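Polto Finger Sets and Wrist Kit: what to buy, what to budget

Sold by Femlow. Fits the Wondberg two-finger gripper and most others with the same bolt pattern.

In stock: coated fingers, bare fingers, wrist camera bracket
Back in September: soft pads, long-reach fingers

Hi, I'm Lihua. I write the pages for the gripper side of our shop, and I also answer the phone when you call about them, so everything in here is stuff I've been asked more than once. If you already know what you need, skip to the part numbers at the bottom. If you're still putting a budget together, stay with me for a few minutes, since the fingers are the cheap part and it's the rest that sneaks up on people.

A finger set is $280. You get 2 fingers, the bolts, and a little card with the torque settings (please don't throw out the card, I get so many emails asking for it). The coated ones come in dark green and they're the ones I'd start with for kitchen and household work. The coating is smooth, it wipes down fast, and juice or cooking oil doesn't get a chance to dry into the surface the way it does on bare fingers.

It does wear, though! Fingertips bump into shelves, door bins, counters, each other. You'll see chips near the tips first, and the lighter stuff underneath starts to show. Small chips are fine for general pick and place. Once the worn patch reaches the part of the finger that touches whatever you're holding, I'd swap the set.
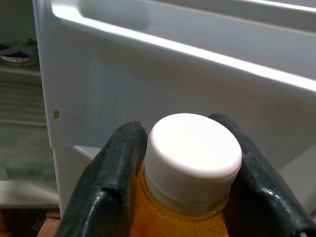
Lihua Tan

Bottles are what most of you write to me about, so let me stay on bottles for a bit. Gripping just below the cap is a nice way to do it – the neck is stiffer than the body, and the cap stays clear if you plan to twist it off later. The body of a thin plastic bottle will squash if you squeeze it, and then your grip force numbers mean nothing. If your job is mostly necks and caps, the standard fingers are all you need. If it's mostly wide jars and milk jugs, wait for the long-reach set.

Refrigerators deserve their own line in your plan. Door bins have a raised front lip, and your fingers have to get over it or come in from above. Measure from the top of the lip to the bottom of the bin above it before you order anything. Then measure your gripper, with the camera on it, and see if the two numbers get along. I've had customers buy a whole arm and find out the wrist won't fit between two shelves. White plastic liners can also throw back a lot of light, so budget some time for setting the camera exposure by hand.

OK, money. For a first setup, leaving out the arm and the gripper itself, I tell people to set aside up to $3000. That covers a starting finger set, a spare set, the camera bracket, a camera, cables, a decent mount for the controller, and a cushion for the thing you forgot. There is always a thing you forgot (mine was a longer cable, twice). You can do it for less if you already own the camera.

Spares are where I get a little pushy. Order the second set with the first one. Fingers go on as a pair and come off as a pair, and if you replace just the left one you'll be chasing an uneven grip all afternoon. Mark each set with the month you put it on. Tahmineh Parsa in our service shop keeps hers in a notebook by the bench, and her guesses on when to reorder are much better than mine.

A few things I get asked a lot:

Can I recoat my old fingers? You can send them in, but by the time you've paid shipping both ways you're close to the price of a new set. I'd keep the old ones for testing.

Do they fit the Xu gripper? Yes, with the adapter plate. It adds a bit of length at the wrist, so go back and check your shelf measurements.

Are they okay for food? They're meant for closed packages – bottles, cartons, jars with lids on. For anything unwrapped, call me first and we'll talk about the pads.

Do I need the wrist bracket? If you're picking from a fixed spot every time, maybe not. For shelves and doors I wouldn't go without it, a camera off to the side loses sight of the bottle as soon as the arm gets in the way.

Ordering
Coated finger set, pair, dark green: part 1601, $280
Bare finger set, wrist camera bracket, Xu adapter plate: ask for a quote, the price depends on your gripper model

School and lab purchase orders are welcome. Put the gripper model in the notes box or I'll have to write and ask you for it.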